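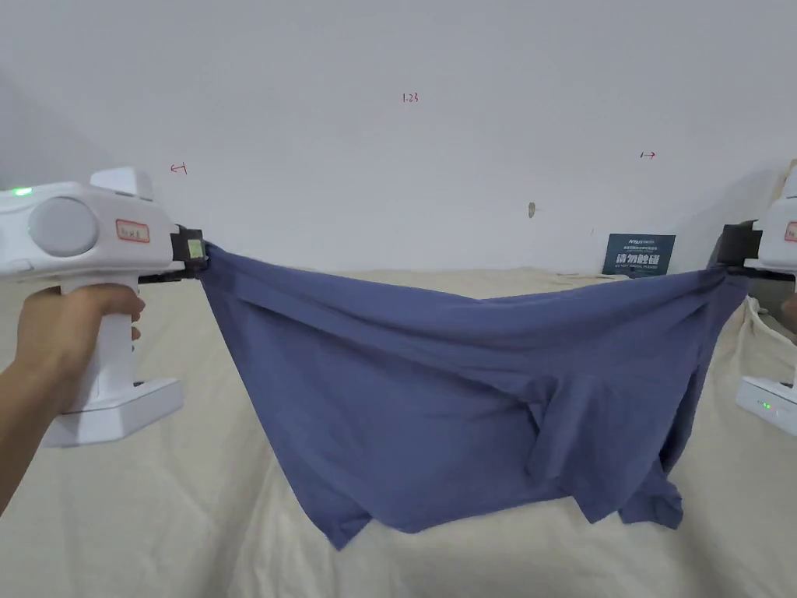

Preguntas frecuentes para quienes van a grabar con Teso

Teso es el proyecto con el que reunimos ejemplos de manipulación de ropa para entrenar el modelo Irkard. Usted sujeta las pinzas, manipula la prenda y se va a su casa con los hombros un poco más cansados. Estas son las dudas que nos llegan al buzón, contestadas por Zineb Hajji, coordinadora de grabación, que antes las contestaba una por una y ha decidido que la vida es corta.

Generalidades

¿Necesito saber de robótica?
No. Necesita saber doblar una camiseta, y ni siquiera muy bien. Hemos tenido ingenieros que no distinguían el delantero de la espalda y personas jubiladas que doblaban con una precisión que daba miedo. Las dos cosas nos sirven.

¿Entonces no hay robot?
En su puesto, no. Hay dos pinzas de mano, una para cada lado, y el brazo lo pone usted. El robot vendrá luego a aprender de lo que haya hecho, incluidos los titubeos. Procure dar buen ejemplo.

¿Por qué no lo hago con los dedos, que es como se ha hecho siempre?
Porque el modelo no va a tener dedos. Si usted alisa una manga con la palma, graba una habilidad estupenda que después ninguna pinza puede repetir. Todo lo que le pase a la prenda entre el inicio y el final del ejemplo tiene que pasarle por las mordazas.

¿Cuánto dura un turno?
Dos horas, con pausas. La primera se le irá en aprender a no pelearse con el cuello de la camiseta.

El puesto y las pinzas

¿Cómo se agarra la pinza?
Por el mango vertical, con la mano entera y sin estrangularlo. Casi todo el mundo aprieta demasiado durante el primer rato y luego pregunta si tenemos crema para el antebrazo. No tenemos.

¿Qué significa la luz verde?
Que la pinza está lista para grabar. Compruebe las dos antes de empezar. Un ejemplo con una sola pinza registrada vale lo mismo que ninguno, con el agravante de que ocupa disco.

¿Puedo cambiar la izquierda por la derecha?
Preferimos que no. Cada una lleva su etiqueta y está calibrada para su lado. Si es usted zurdo, dígalo al llegar y se anota en la ficha. Los ejemplos de personas zurdas nos faltan y los recibimos con una alegría desproporcionada.

La tela de la mesa está arrugada. ¿La plancho?
Por favor, no. En las casas donde tendrá que trabajar Irkard nadie plancha el fondo. Tampoco la estire entre un ejemplo y otro, salvo que un pliegue le enganche la prenda.

¿Puedo despejar lo que haya junto a la pared, o borrar las marcas?
No toque ni una cosa ni otra. Si algo se mueve por accidente, avise y siga. Reorganizar el puesto a mitad de turno da mucho gusto y estropea mucho trabajo.

Los ejemplos

¿Qué es exactamente un ejemplo?
Un intento completo, desde que la prenda está suelta sobre la mesa hasta que queda doblada o hasta que usted se rinde. Los pasos habituales con una camiseta son: localizar el borde superior, pellizcar una esquina con cada pinza, levantar, tensar, bajar y doblar. Entre levantar y tensar suele ocurrir lo interesante, porque el tejido de punto tiene opiniones propias y el centro se comba aunque las esquinas estén perfectas.

¿Hay que tensar mucho?
Lo justo para que el borde quede recto entre las mordazas. El resto puede colgar como quiera. Si tira hasta que la prenda cruje, habrá enseñado al modelo a romper camisetas, y eso ya sabía hacerlo solo.

¿Cuántas repeticiones se hacen con la misma prenda?
Ocho. Después se cambia. Antes se hacían más, pero a partir de la octava la gente entra en una especie de trance y todos los ejemplos salen idénticos. Para copiar un mismo movimiento no hace falta un modelo de aprendizaje, basta con una bisagra.

¿Cómo dejo la prenda al empezar?
Caída de cualquier manera. Levántela, suéltela y no la mire con cariño. Tenemos un problema crónico con las personas ordenadas, que sueltan la camiseta ya medio estirada sin darse cuenta. Si la suya cae siempre en la misma postura, déjela caer desde más arriba.

Se me ha escapado una esquina. ¿Borro el ejemplo?
No lo borre. Vuelva a cogerla y continúe. Las recuperaciones valen mucho: un modelo que solo ha visto aciertos se queda pasmado la primera vez que se le escurre una manga. Eso sí, no falle a propósito. Se nota, y además actúa usted fatal.

¿Cuándo se descarta un ejemplo, entonces?
Cuando ha tocado la prenda con la mano, cuando se ha apagado una de las luces o cuando ha intervenido un tercero. También si se pasa más de 5 minutos con la misma camiseta. Llegados a ese punto ya no es una demostración, es un conflicto.

¿Puedo hablar mientras grabo?
Sí, no registramos audio. Los insultos dirigidos al tejido quedan entre ustedes dos.

Después de grabar

¿Quién revisa lo que he hecho?
Primero pasa por Jirka, nuestra herramienta de revisión, que busca saltos, pérdidas de señal y ejemplos sin final. Jirka es severa y se equivoca a menudo, de modo que una persona repasa todo lo que marca en rojo. Si de su turno se rechazan más de siete ejemplos le escribiremos. No es una bronca, casi siempre es un problema de calibración.

¿Dónde se guardan los datos?
En los servidores de Zerouali, el laboratorio que entrena el modelo. Se guardan las imágenes del puesto, el movimiento de las pinzas y la apertura de las mordazas. Su nombre va en otro archivo, y puede pedir la retirada de sus ejemplos escribiendo al buzón del proyecto.

¿Se me verá la cara?
No. Se le verán las manos y los antebrazos. Quítese anillos y pulseras si no quiere que se vean también. Si lleva un tatuaje reconocible, le prestamos manga larga.

¿Irkard ya sabe doblar ropa?
Dobla paños. Con las camisetas hace una cosa enérgica que en las reuniones llamamos «resultado parcial».

¿Y cuándo empiezan con las sábanas bajeras?
En octubre. Para ese turno todavía quedan plazas, muchas.

¿Puedo llevar mi propia ropa?
Sí, limpia y sin estampados que lleven su nombre o el de su empresa. Se devuelve al final del turno, doblada según el criterio de quien la haya doblado.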